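Gripper and Controller Trials: Frequently Asked Questions

Maintained by Thiện Lương and Kane Mahuika, Stirnholm bench group. Last revised 9/24/21.

What is being compared?

Two grippers and two controllers. The grippers are the Borko two-finger linkage type and the Salehi parallel-jaw type. The controllers are the stock arm controller and the Helten controller, which adds a force limit on the vertical axis. The arms are the same model on both sides of the table and stay where they are for the whole series.

Which items are in the test set?

Padded envelopes, flat paper mailers, thin poly bags and small cartons. The list has 83 items. Cartons are included as a baseline only and are left out of the summary figures.

Why are flat items weighted so heavily?

Cartons separated the grippers poorly. Both models handled them with either controller, and the remaining failures were planning errors. Flat items give the fingers very little edge to work with, so differences in fingertip shape, closing path and downward force show up quickly.

How many attempts have been logged?

474 as of this revision. Attempts stopped by the operator are in the log but carry the code OP and are not scored.

What counts as a successful pick?

The item has to leave the table, stay clear of it during the transfer, and be released inside the bin. A pick that drags the item to the table edge and gets under it there is scored as a fail, even if the item reaches the bin. We changed this rule in August. Older entries were rescored from the recorded joint data and wrist video.

What is the time limit?

60 seconds per attempt, counted from the first arm motion command. Regrasps are allowed inside the limit. The number of regrasps is logged separately.

How does the linkage gripper differ from the parallel-jaw gripper in use?

The fingertips of the linkage gripper move along an arc as they close, so the tip height changes during the grasp. On a flat item, a fixed wrist height that is correct with the fingers open will be wrong with the fingers closed. The stock controller needs a height correction table for this. The Helten controller can be run without the table if the force limit is set low enough. The parallel-jaw tips stay at one height and need no correction, but the wider jaw body reaches the bin wall sooner.

Can I use one correction table for both arms?

No. The mounting heights are close but they are not equal. Generate a table for each arm and store it under the arm's serial number.

Why is the table covered?

Bare tabletop gave the fingertips no compliance, and small height errors tripped the protective stop. The cover takes up part of that error. It also wrinkles, and a wrinkle under an item can help or hurt a grasp. We do not smooth it between attempts. It is pulled straight at the start of each block of 11 attempts.

Where should the camera be mounted?

Use both views. The overhead view is for finding the item and planning the approach. It is poor at showing fingertip contact on pale, flat material, where the wrist and gripper body often hide the area of interest. The wrist view shows the tips and the nearest edge of the item well, but gives little context and is weak for judging distance against a plain background. For scoring, the overhead view decides whether the item was transferred, and the wrist view decides where the first contact was made.

Does exposure need to be locked?

Yes, on the wrist camera. With automatic exposure, a black gripper in front of white material shifts the image brightness as the fingers move, and edge detection becomes unreliable. Lock it with the gripper closed over a mailer. The overhead camera can stay on automatic.

What should I check if the fingers slide over a flap?

Check the tip pads first, then the force limit, then the approach angle. If the flap lifts and folds over, move the contact point inward and log the change. Do not bend the flap up by hand before an attempt.

What do the two views look like during contact?
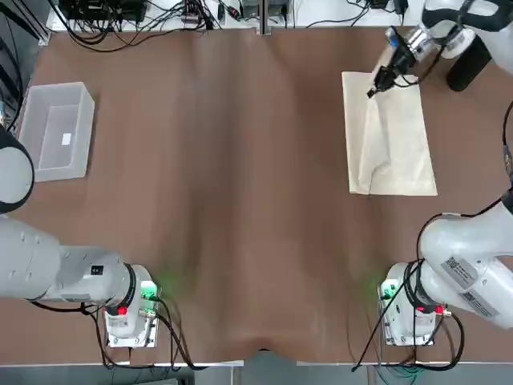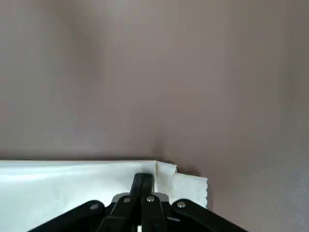
Two-finger gripper in contact with pale, flat material. First view: both arm bases and the bin. Second view: wrist camera, fingertips next to the folded flap.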